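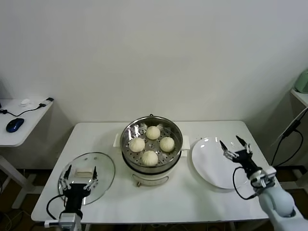
Handout 4: The Two-Arm Table, Grippers and the Bun Task

Shared Workshop Robotics, evening course
Instructor: Seon-mi Lim
Bench notes: Kyung-tae Woo

Read this before you come to the bench. You should already have both arms mounted and homed from Handout 3. If an arm still drifts after homing, fix that first and leave the grippers off.

1. The task

The steamer starts with buns in the basket, the lid on the table to its left and the plate to its right. The right arm picks up one bun at a time and puts it on the plate. When the basket is empty, the left arm picks up the lid by its handle and sets it on the steamer.

We run this with the steamer switched off and unplugged. Let the buns cool completely before they go in. Do not eat anything that has been in a gripper.

2. Table layout

Put the steamer in the center with the control knob facing the arms. The side handles should point straight left and right. Tape down three marks on the table, one each for the steamer, the lid and the plate. If you move one mark, write it in the log, or the next group will spend their evening chasing a bad offset.

Space the buns out in the basket. Two buns that touch tend to come up together, and the second one usually falls on the rim.

3. Gripper assembly

Both grippers are the Stadano parallel type. The linkages arrive assembled, but the fingertips do not.

Fit the fingertips with the angled faces pointing in. Tighten the screws by hand, then a quarter turn more. Press the caps over the joint screws once the finger moves freely.

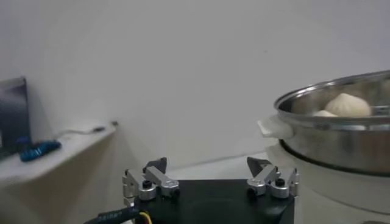

Check the full opening before you run anything. Send the open command and compare the gap with the widest bun you have. The fingers have to come down on both sides with room to spare, and they also have to clear the wall of the basket. A bun sitting close to the wall is the hard case. Approach it with the fingers turned so that neither one goes between the bun and the metal.

4. Cables

Leave a loop at each wrist. Turn the wrist by hand through its whole range with the power off and watch the loop. If it pulls tight anywhere, add slack. Keep the loop away from the lid, which is light enough to be dragged.

5. Closing force

The force setting in the Ploteck controller goes from 0 to 1000. Start at 29 and go up in small steps. A cold bun holds its shape at low settings and tears quickly at high ones. Pleated tops give the fingers an edge to catch on, so grip below the pleats, at the widest part.

Use a separate setting for the lid. Kyung-tae's value from April is in the Song folder on the shared drive. It was measured with the old fingertips, so treat it as a starting point.

6. Recording your runs

Log each attempt on one line: start position, force setting, result. Write "drop," "tear," "miss" or "ok." Stop after three misses in a row and home the arm again.

Homework: bring one page with your log and the force setting you settled on. Groups using the Hasmont arm should also note the firmware number. It should read 2606.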